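Old desktop shuts off after a few minutes, is it worth fixing or should I just buy something?

Posted by kakside_mom in Computers & Home Office

Hi all, hoping somebody can talk me through this before I spend money I don't want to spend. I have a Prillico desktop that I mostly use for photos, taxes and the kids' school stuff. Starting in June it would turn itself off with no warning. At first it was once in a while, and now I get maybe ten minutes out of it if I'm lucky, less if I'm doing anything with photos. No blue screen, no message, it just goes black like somebody pulled the plug.

Things I already tried: a different outlet, a different power cord, and I ran a virus scan (it shut off in the middle, naturally). I also blew out the front vents with canned air and got a pretty disgusting amount of dust. The fan is louder than it used to be, and the side of the case is warm when I put my hand on it.

The repair place at Kakside wants $300 and says they "won't know until they get in there." A new one like it is $337 on sale. So is it even worth opening up? I've swapped a hard drive before but never touched anything near the processor, and I'm kind of scared of it.

Posted by slowcooker_sam

Don't pay the 300! What you're describing sounds like heat to me. I had almost the same thing on an old Arkow tower and it came down to the thermal paste, the gray goop that sits between the processor and the big metal heatsink. After enough years it dries up like old toothpaste and stops doing its job, the chip gets too hot, and the computer shuts down to save itself. A tube costs less than lunch.

Before you open anything, download a temperature program and leave it up on the screen while you use the computer. If the number climbs and climbs and then the thing dies, there's your answer. If it stays nice and low and it still dies, skip the rest of this and look at the power supply.

Okay, so say it's heat. Shut down, unplug it, hold the power button in for a few seconds, and touch something metal on the case before you reach inside. Take a picture of where the fan cable plugs in (I didn't, and I spent a whole evening squinting at tiny labels). Let the computer run a few minutes before you start, if it'll let you, because warm paste lets go easier than cold. Then loosen the heatsink screws a little at a time, going corner to corner, and give it a gentle twist. Don't yank! On some boards the chip will come right up with it. 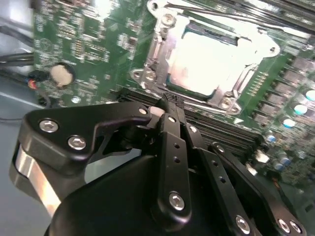

Clean both sides with rubbing alcohol and a coffee filter, which won't leave fuzz behind like a paper towel will. Keep going until the metal looks bare. Then put a blob the size of a pea in the center of the processor and set the heatsink straight down on it. Don't spread it around with your finger, just let the pressure do it. Tighten the screws corner to corner again, plug the fan back in, and you're done. It took me around 2 hours and most of that was me being nervous.

One more thing -- while you've got the heatsink off, look at the fins under the fan. Mine had a gray felt blanket in there that canned air from the outside was never going to reach.

Posted by vi_user_north

Just get a new one. Those Prillicos are junk and the sale price is decent. I switched to a Vi laptop and haven't looked back.

Posted by pinelake_tinkerer

I agree with checking temperatures first, but please don't rule out the power supply. I chased "overheating" on mine for 3 weeks, pasted it twice, and the whole time the power supply was dying. It also ran loud and warm, so the symptoms overlap a lot. If you know anyone with a spare, borrow it and try it. Don't ever open the power supply itself, though, those can hurt you even when they're unplugged.

And back up your photos now, whatever you decide. Do it in short sessions, with the side panel off and a desk fan pointed at it if you have to.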